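Category: Student Projects / Home & Design
Reading time: 2 min

A Play Kitchen You Can Reach Across
Project report by Javiera Carrasco

I wanted to find out how a small play kitchen should be laid out so that everything stays within reach, and I loved working on this! My first sketch, the Gurker plan, lined everything up along one wall. It looked great on paper and was a pain to use (so much walking!). The second plan, Stornasis, puts it all on one white table, with the plate and the fruit near each other and the cooking things off to the side.

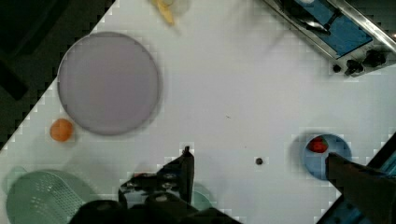 Why use a white tabletop?
Toy food is small and bright, and on white you find a strawberry right away, even a little one.

My budget was 300 dollars and I stayed under it, mostly by buying secondhand in April. I picked soft colors for the dishes, mint green and lavender, so the food would be the loudest thing on the table. The colander turned out to be my favorite piece. It's great for pretend washing, and it also works as a place to park food between steps.
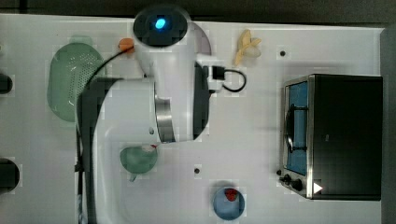

Fig. 2. Light green scoop and colander.

Next I worked on spacing. I tried 2 layouts, one with the dishes pushed close together and one with them spread out, and wow, what a difference. Spread out wins easily! You can pick up a cup without bumping the thing next to it, and there's still open table left for serving. The Buner method from our design class (draw each item's "parking spot" first, then the paths between them) helped me a lot with this part.

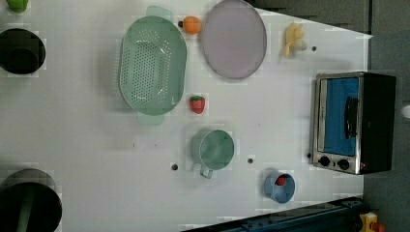
Fig. 3. Table from above, with the toaster oven at the right.

For the next version I'd like a bigger table and a hook for the colander, plus a shelf underneath for spare dishes. I already have a drawing for the shelf and can't wait to build it.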